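Opened up my old media box and now I'm scared to touch anything
Posted by Bianca Văduva, March 2021, in Repairs and Tinkering

Hi all, hoping somebody can hold my hand a bit here. I've got a Zurnero media box that used to live under the telly, and for the past month it's been switching itself off after around 30 minutes. No warning, no message, just off. If I leave it alone for a while it comes back on as if nothing had happened (cheeky thing).

My brother-in-law reckoned it was full of dust, so I decided to take the lid off and give it a clean. The lid was easy enough once I'd found the right screwdriver! What I wasn't ready for was how much is packed in there. I was expecting a fan and a bit of fluff, and what I've got is a green board crammed with tiny chips and connectors, grey metal panels round it and several black cables looping over to the board.

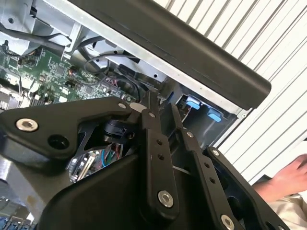 Tamara Pascu wondered straight away in the comments whether it had been unplugged for long enough before the lid came off, and yes, it had been off at the wall since the night before. I haven't touched anything inside yet. So what do I clean it with, do I need to unplug those cables to get at the board, and is it even worth the bother on a box this old?

Aurel Ardeleanu
Leave the cables where they are. I had a Meinecke one that did the same trick and I pulled every connector out so I could "do it properly", then spent a whole evening working out where they went. If you really must move one, take a photo first and pull on the plug, never on the wire.

For the dust you want a soft dry brush, an unused make-up one is fine, and a can of compressed air held upright in short puffs. Hold the fan blades still with a finger if you find a fan. Do the vents in the lid too, mine were worse than the inside. No hoover and no damp cloth please! And keep well away from the power supply part, it can hold a charge after you've unplugged it.

If it still cuts out after that, borrow another power adapter of exactly the same rating if yours has a separate one. Mine was 19 volts, yours may well be different, so read the label.

Irina Căpraru
just buy a new one tbh, had 2 of these and both went

Margareta Munteanu
I wouldn't bin it yet, a clean costs next to nothing. Where does it sit, though? Ours was in a closed cupboard and kept shutting down until I moved it to an open shelf, and it's been fine for four years now. Try that as well, and put all the lid screws in a saucer so you don't end up hunting under the sofa like I did.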